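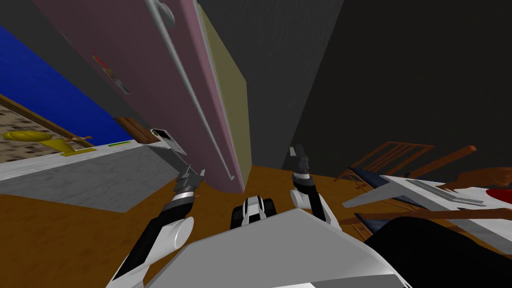

A reader wrote in to say that the game had told her it was saving, that she had seen the little spinning mark in the corner, and that when she came back after dinner she was standing at the start of the chapter with none of her tools. She wanted to know what the spinning mark had been doing.

Features > Games > Under the Hood

What a saved game is made of

Filed under: Game design, Adventure and puzzle, Long reads

Print this article | E-mail this article

The mark was probably telling the truth. Most games that show a save icon do write something at that moment. The trouble is that "saving" covers several separate jobs, and a fault in any of them looks the same from the couch. The player loads the game and the progress is gone.

Pradatlow, the puzzle adventure from the small studio Kolář, is a useful case for study. It came out with a save system that drew more complaints than any other part of it, and the studio then replaced that system in stages, with unusually full patch notes. Read in order, the notes amount to a short course in the subject.

What goes in the file

The first decision is what to record. There are two broad methods. A snapshot game writes down the full state of the world: where every object is, which way it faces, how fast it is moving, what each character is doing. A checkpoint game writes down only a list of facts, such as "chapter two, cellar open, lamp owned," and rebuilds the world from that list when the player returns.

Checkpoints are small and sturdy. A list of facts is easy to test, and it seldom puts the player inside a wall. The cost falls on the player, who loses anything the list leaves out. If a crate was pushed across a room and the crate is not on the list, it goes back to where the designer put it.

Snapshots keep the crate. They also keep mistakes. If the player managed to wedge a needed object behind a bookcase, the snapshot will wedge it there faithfully every time the game is loaded. Many a lost playthrough is a snapshot working exactly as designed.

Pradatlow shipped with a mix of the two. Story progress was held as facts, while loose objects were held as snapshots, and the two were written at different times. Story facts were saved at each doorway. Object positions were saved every five minutes. A player who solved a puzzle, walked through a door and quit could come back to a world in which the puzzle counted as solved and the key used to solve it was still lying on the floor. That was odd but harmless. The reverse case was worse: the key recorded as used up, the door recorded as locked. According to the notes for the first patch, this was the source of most of the early reports.

The repair was to write both parts together, at the same instant, as one unit. If either part could not be written, neither was kept. Database programmers have worked this way for decades and call it a transaction. Games came to it late, partly for reasons of speed.

The cost of stopping the clock

A game drawing 60 images a second has a little under 17 thousandths of a second to produce each one. Input, sound, movement, lighting and everything else must fit in that space. A save that takes longer than its share causes a hitch, which players notice and dislike.

The usual answer is to split the work. The game pauses its world just long enough to copy the state into a spare block of memory, then lets play go on while a background task turns the copy into a file. The copy is quick. The writing is slow, but the player doesn't feel it.

This works well so long as the copy is clean. In the first release of Pradatlow it was not. The copy was itself spread over several images to avoid a hitch, so that the first room was copied at one moment and the last room slightly later. An object carried from one room to another in between could be recorded twice, or not at all. The patch notes describe this as "rare duplication of held items." Players on the studio's forum had already found that it could be done on purpose, and had filled a pantry with candles.

The second patch cut the amount of data so that it could be copied in one pass. The largest level has 1,000 movable objects. The old system recorded every one of them each time. The new one records only those that differ from their starting position, and in ordinary play most of them never do. A typical file now holds entries for 300 or fewer.

There is a catch in recording only differences. The file now depends on the original layout of the level. If the studio later moves a table, every object the player left on that table is recorded at a height where there is no longer anything to hold it up. The third patch moved several tables.

Old files, new games

This is the problem of versions, and it accounts for a large share of saves broken by updates. A save file is a message from an older program to a newer one. Unless the older program labeled its message with care, the newer one has to guess.

The common practice is to put a version number at the top of each file and to keep, inside the game, a set of small converters. One turns a version one file into version two, the next turns two into three, and so on up the chain. An old file is passed through each in turn. The method is dull and reliable. It does mean that no converter can ever be thrown away, and that each must be tested against real files made by real players, which are always messier than the ones made in the office.

Kolář did not write its own. From the third patch on, the game uses Eta, a licensed library that handles versions, checks and file writing. Eta stores each field with its name attached, so that a newer game can skip fields it no longer uses and fill in missing ones with a default value. The files are larger as a result. On current machines the difference is too small to matter.

Defaults deserve more thought than they tend to get. If a new patch adds a lamp oil meter, what should it read for a player whose file was made before there was such a thing? Empty is the easiest value to program and leaves the player in the dark. Pradatlow chose full, which was right, but it applied the same rule to a hidden counter that tracks how alert the house is to the player's presence. For a short period anyone loading an older file met the hardest version of the final chapter. A fourth patch set the counter to its midpoint.

When the power goes

A file that is half written is worse than no file. If the power fails, the battery runs flat or the program crashes in the middle of a write, the old save may have been erased and the new one not yet finished.

The standard defense is simple. Write the new save under a temporary name. Ask the operating system to confirm that it has reached the disk. Then rename it over the old one, an operation that most file systems treat as happening all at once or not at all. Add a checksum – a number worked out from the contents – so that a damaged file can be recognized when it is read. Keep the previous save as a spare.

Each of those steps is sometimes skipped. The one skipped most is the second. Operating systems like to hold written data in memory for a while and send it to the disk when convenient, and a program that does not ask for confirmation will be told that all is well long before it is. On a desktop machine that rarely matters. On a handheld whose battery dies, it can.

The Tarton version of Pradatlow had this fault. The handheld's sleep mode is entered with a button press, and the game treated sleep as a safe state. It stopped the background task wherever it happened to be and expected to pick it up on waking. If the battery ran out during sleep, the task was never picked up. The save icon had appeared, the file had been opened, and part of it had been written. Our reader plays on a Tarton. She put it to sleep before dinner.

The current version finishes any write before it allows sleep. This adds a short delay after the button is pressed, and there are now complaints on the forum about the delay.

Two machines, one player

Cloud saving adds a further question: which file is the real one? If a player makes progress on a handheld without a connection, then plays on a desktop, there are two files, each newer than the copy they share.

Choosing by date is common and unsafe, as clocks on portable devices drift and can be changed by hand. Choosing by time played is somewhat better, but it rewards the machine that was left running on the pause menu. Merging the two is possible in theory for a game stored as a list of facts, and close to hopeless for one that stores positions.

Asking the player remains the soundest method, provided that the question contains enough to answer it. A prompt that offers "local" or "cloud" with nothing further is an invitation to lose an evening's work. The prompt in Pradatlow now gives the chapter, the last room entered and the time played for each file, and it keeps the rejected file in a backup slot until the next chapter begins. The slot is under Options, then Storage, and is easy to miss.

As for the icon, it has changed as well. In the first release it appeared when a save was requested and ran on a timer, with no link to the work going on behind it. It now stays up until the finished file has been read back and its checksum matched. On a slow memory card it can remain on screen for some time, and quitting should wait until it has gone.

Print this article | E-mail this article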